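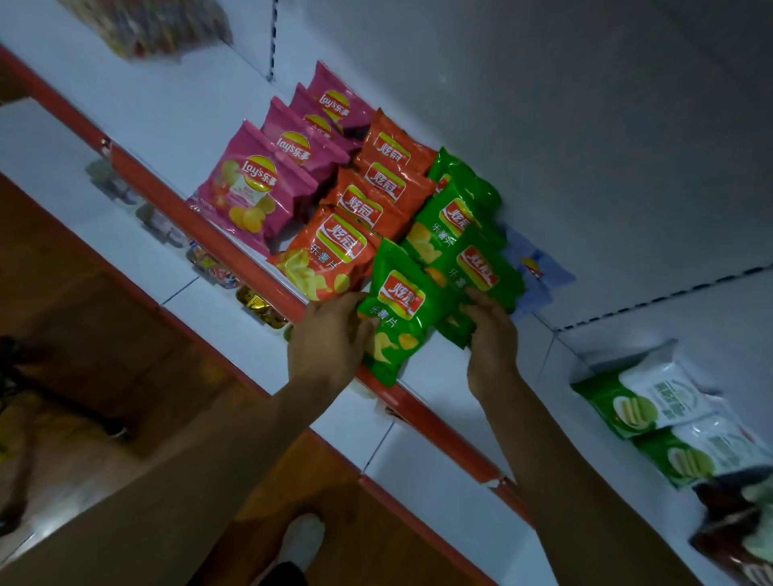
Rosário Pinheiro
Messages : 2337

Bonjour à tous ! Je reprends le rayon chips de ma petite boutique (les roses, les orange, les vertes, chaque couleur dans sa file) et je me demande si je dois les serrer autant. Debout, bien tassées, elles tiennent joliment, mais j'ai toujours peur d'écraser le fond des paquets...

Boutros
Serre, serre ! Un paquet qui a de la place finit couché, et le client ne lit plus rien.

Rudov38
Pas d'accord, Boutros, pardon. Chez moi je laisse deux doigts par file, sinon les gens tirent fort et tout le rang vient avec. Et puis porte-les dans un carton, ma chère Rosário, les brassées, ça casse les chips ! 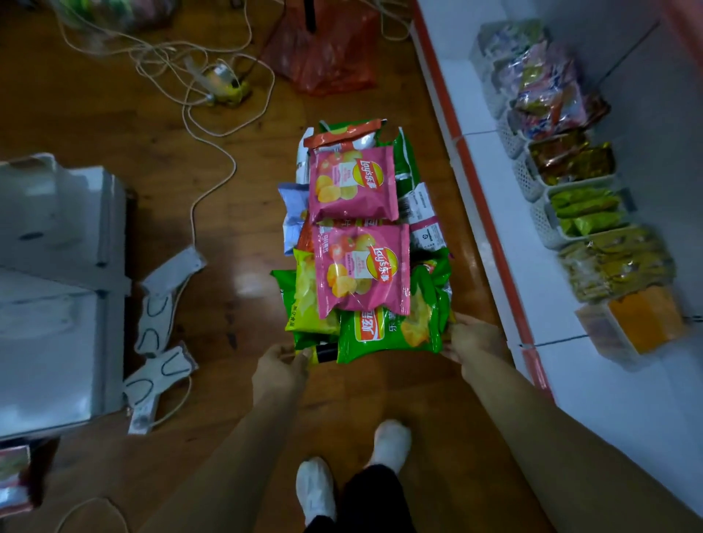 Faut-il mettre les dates les plus courtes devant ?
Toujours devant, et les nouveaux paquets derrière, même quand on est pressé.

Boutros
Là-dessus on est d'accord, Rudov. Pour les deux doigts, je reste sur ma position, bien amicalement !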